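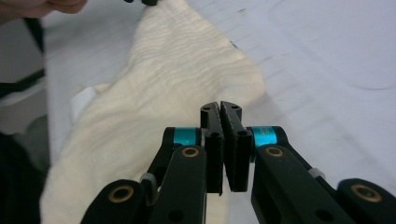 Fig. 1. Cream fleece on a white tabletop.

Do Fleece Blankets Lose Warmth After Washing?
Textiles and Everyday Materials, final project report

1. Why I picked this

My family has a lot of fleece blankets and we argue about whether the old ones are colder. My grandmother says washing ruins them. Wanted to check. Also the unit on insulation was the part of the class I liked best, so this seemed doable in the time we had.

2. Background

Fleece is usually polyester. The fibers get brushed up so they trap air, and the trapped air is what slows down heat loss. When the surface gets matted (pilling) there should be less air in it, so less insulation. That was the idea I started with. The class handout also said heat from a dryer can change the fibers a little but didn't say how much.

3. Materials

Two kinds of fleece from the Deson fabric store in Brillcombe, one thin and one thick. Both labeled 100% polyester. Cut into squares, same size, 40 cm on a side. Detergent was Kurnard unscented. Glass jars with lids, kitchen thermometer, kettle, phone timer.

4. Method

Washed one square of each kind on the normal cycle, warm. Tumble dry low. Repeated until each one had 50 washes. This took most of January and part of the month after, and yes my parents noticed the water bill. The other squares stayed unwashed in a drawer.

For the test I filled a jar with 200 ml of hot water, put the lid on, wrapped it in one square with a rubber band at the top, and wrote down the temperature at the start and again when the timer went off. Same jar every time. Also ran one bare jar with no fabric for comparison. Tests were done in the kitchen in the evening, after 7, so the room would be close to the same temperature.

5. Results

Bare jar cooled fastest, as expected. Thick fleece kept the water warmer than thin fleece, also expected.

Washed vs. unwashed was closer than I thought. The thick unwashed square ended at 41 C and the thick washed one ended at 40 C. One degree. For the thin fleece the washed and unwashed squares came out the same on my thermometer, which only shows whole degrees.

The washed squares did feel rougher. Pills all over the thin one, espeically near the edges. Lint in the dryer every single time.

6. Problems

Should have done more repeats. The rubber band squashed the fabric at the top so some heat probably got out there. Starting temps were not perfect either, I had to wait for the water to drop to the right number and once I missed it and had to start over. A thermometer with decimals would of helped a lot.

7. Conclusion

Washing made the fleece feel worse but only a tiny bit colder in the thick kind, and that could just be error. Can't say for sure with this few tests. Thickness mattered way more.

8. If I did it again

Try line drying against the dryer. Try fabric softener, since the Minami care booklet we read in class says to skip it on fleece but the reason wasn't clear to me. Test wool too.

Sources: class handout on insulation, Minami care booklet, fabric labels.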